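Lata Community Language Archive
Second progress report to the Londovetti Fund
Submitted by Ross Gunn, Project Manager
Mar 2, 2024

Purpose of this report

This report covers the second period of the grant awarded to the Lata Community Language Archive for the cataloguing and public release of its recorded interviews. It sets out the work completed, the matters which have delayed parts of the programme, the position on spending, and the changes to the work plan for which we ask the Fund's approval. It should be read with the first report, whose account of the collection is not repeated.

Work completed

The grant agreement set a target of 100 interviews to be fully catalogued by the end of the second period. That target has been met. Each catalogued interview now has a summary, a list of the places and families mentioned, a note of the dialect spoken and a statement of the conditions under which it may be heard. Transcription has moved more slowly, as the first report warned that it might. Full transcripts exist for 30 of the catalogued interviews, and a further group are in draft and awaiting a second listener.

The second listening has proved more valuable than the original plan allowed for. Many speakers move between the upland and harbour forms of the language within a single sentence, and a transcriber raised with one form will often tidy the other without noticing. Deok-su Choo, who leads the transcription work, has drawn up a short guide to the spellings in which this most often happens. The guide has been shared with the Cloltell Library, where the public copies of the transcripts will be held, and the library has asked to use it for its own holdings of letters and parish notices.

Permissions remain the most demanding part of the programme. Where the speaker is living, the archive has written to him or her directly and offered a visit. Where the speaker has died, we have sought the agreement of the nearest relatives, which in several cases has meant writing to more than one household. Thirteen families have asked for part of a recording to be closed for a period of years. All of these requests have been accepted, and the catalogue entries state plainly that a passage is closed without giving its subject.

Cataloguing standards

During the period the archive moved from its own list of subject terms to the shared list used by the Cloltell Library. The change was recommended in our first report and was more troublesome than expected. Our former list had 13 terms for fishing alone, several of them describing gear that the shared list does not separate. After discussion with the library it was agreed that the local terms should be kept as a second field, so that a reader may search by either. Entries made before the change have been revised in date order, and this revision is complete. 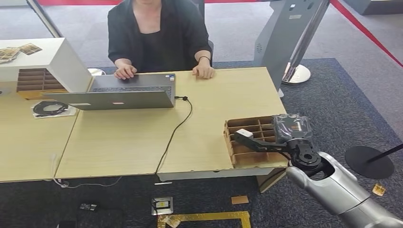 A matter still to be settled is the treatment of place names. The older speakers use names for fields, landings and wells which do not appear on any printed map, and in some cases two speakers give the same name to different places. The archive has so far recorded each name as spoken and has added a location only where two independent accounts agree. We consider this the right course, but it leaves a number of entries without a location, and readers have remarked on this.

Public access

A first group of recordings was opened to listeners at the Cloltell Library in June. Use has been steady, mainly by local residents looking for a relative's voice and by teachers preparing lessons. The listening sessions held at the school in Ko were well attended – the hall was full on both occasions – and they led to several offers of family recordings. We have accepted these on deposit but have not begun to catalogue them, as they fall outside the agreed programme.

Comments from listeners have been mostly about sound. The earliest tapes were made outdoors or in kitchens, and the speech is sometimes hard to follow without the transcript in hand. We have therefore changed the order of the transcription work so that the poorest recordings are dealt with first. This will lower the rate of completion in the coming months, although the total to be delivered by the end of the grant is unchanged.

Difficulties and delays

The main delay arose from the condition of the tapes in the harbour series. On inspection, a number were found to have been stored without cases, and these had to be cleaned before they could be played. The cleaning was not in the original budget. It was paid for from the sum set aside for printing, with the agreement of the Fund's officer, and the printed handlist has been put back to the final period.

Two part-time transcribers left during the period, both to take up full-time work elsewhere. One post has been filled. The second was advertised twice without a suitable applicant, largely because few candidates were at ease with the upland form. We now propose to divide the hours between the present staff.

Financial position

Spending to date is within the total awarded. Staff costs are below the forecast by reason of the vacant post, and travel is slightly above it owing to the visits made to families. No transfer between headings is sought beyond that already agreed. A full statement is attached as a separate paper.

Plan for the next period

The archive will complete the transcripts now in draft, begin the upland series, and prepare the text of the handlist for printing. We expect to visit around 30 further households for permissions.

The approval of the Fund is requested on two points: the division of the vacant transcriber's hours among existing staff, and the later date for the printed handlist. A decision on the first is needed before work on the upland series can be timetabled. Questions on transcription should be addressed to Deok-su Choo and all others to the undersigned.

Ross Gunn
Project Manager, Lata Community Language Archive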